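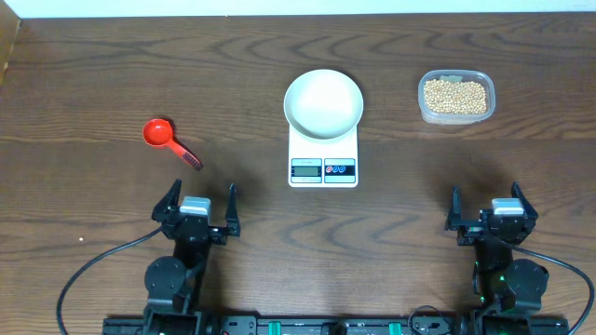
Did the weighing arms at Hudex save the packers any work? They took away the weighing and handed back something else, mostly waiting and checking.

I spent part of March at Hudex, a dry goods packer that fills small bags of soybeans for a shop chain called Arroyo. The job is dull: spoon beans out of a tub into a bowl on the scale, stop at 500 grams, tip, start again. Divus, who supplied the two-armed bench, promised that staff would be "freed for better tasks". I asked what those tasks were and got no clear reply.

Marcelino Arrieta has packed there for 10 years. He used to weigh by feel and look at the display only at the end. Now he minds the bench, refills the tub and signs a sheet for every batch. "I'm quicker than it is," he told me, "but it doesn't go home at five."

The manager's figures show 29 bags an hour from the bench, with almost no rejects. They leave out the time Marcelino spends on spills and restarts — I saw both, and neither had a column on the sheet. His pay hasn't changed. His breaks now depend on when the tub runs low.

I only spoke to 5 people, so I wouldn't lean on this too hard. I'd still want to see the missing column before Hudex buys a second bench.

Related reports
Ganness: self-checkout and the evening shift
Who fixes the label printer?
Night work at a parcel depot

Contact the project office | © Student Work Projects | Back to top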